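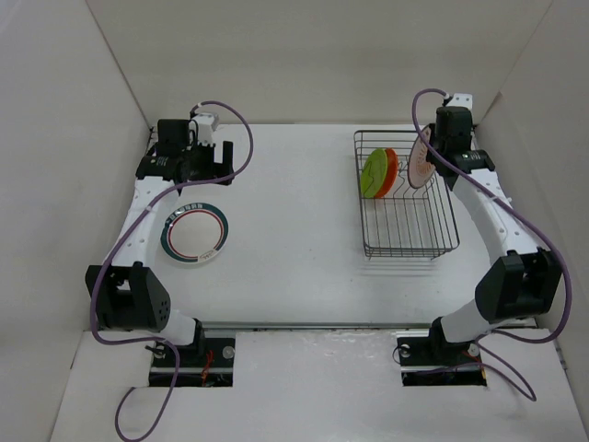 What does a live visuals artist do all night while the band is playing? Mostly they listen, and they play along with their hands the way a drummer would, bringing clips in and out, slowing them, smearing them, letting one bleed into the next.

I asked myself that question for years from the back of the Hilstead, a former ballroom with sticky floors and a lovely big screen, before I finally got up the nerve to spend an evening at the projection desk. The group was Toma, a noise duo who play one unbroken piece for 45 minutes and never the same way twice, and their visuals come from a small collective called Fidedholm, who have been on the road with them since March.

The desk is smaller than you'd think (I had pictured something like a cockpit!). There were 2 laptops, an old video mixer bought at a yard sale, and a notebook full of arrows. The library holds 360 clips, nearly all shot on tape around Reltstead, where the collective started out – creek water, parking lots, somebody's aunt dancing in a kitchen – and on a given night they might touch a quarter of them.

What surprised me was how much of the work is waiting. The duo had settled into a low hum, and for what felt like ages the screen held a single shot of wet gravel, barely moving, while I fidgeted on my stool and wondered if something had frozen. Then the drums came in and the gravel broke apart into orange and green, and I could feel the whole room lean forward, me included.

They don't sync anything to a click. The software would do it happily, they told me, but a picture that lands a hair late feels like a person made it, and they'd like to keep that feeling. Sometimes it lands very late, and they laugh about it in the van.

By 7 the next morning they were loading out for a long drive, with the mixer wrapped in a bath towel on the back seat.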